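FOR IMMEDIATE RELEASE

Omstead Introduces the Trosodow Stand Magnifier, for Hallmarks That Have Been Getting Smaller

BRUNDEN, December. Omstead, supplier of magnifiers to coin dealers, stamp collectors and people who argue about silver, today announced the Trosodow, a stand magnifier that sits flat on the item and stays in focus while you look for your other glasses.

The Trosodow has a 7X glass lens and two brightness settings, which our testers named "fine" and "interrogation." It runs about 6 hours on a charge. The previous model ran on button cells that rolled under the furniture, and we have received your letters.

A clear base lets in daylight from the side, handy for worn coins and repaired stamp perforations. The scale etched into the base reads in both millimeters and fractions of an inch. An optional Cao filter slides under the lens and cuts glare on foil and polished metal. It will not make a plated spoon sterling. Several customers have asked. 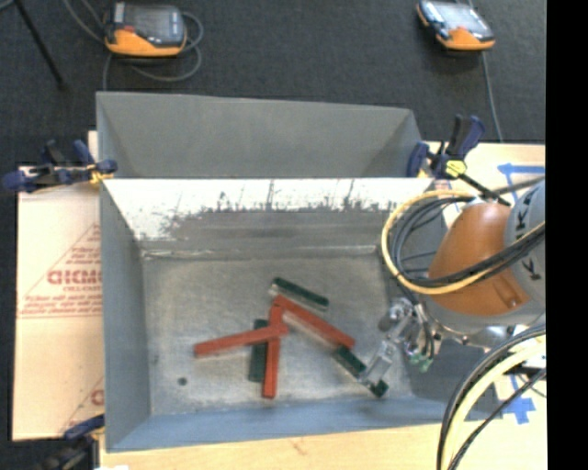

Omstead Trade Bulletin, No. 255

The Trosodow ships in a padded case with a charging cable and a lens cloth. Dealers may order now through the Brunden office; the Cao filter is sold separately. Returns are accepted in the original case, preferably with the magnifier in it.

Press contact: Omstead Trade Desk, Brunden

###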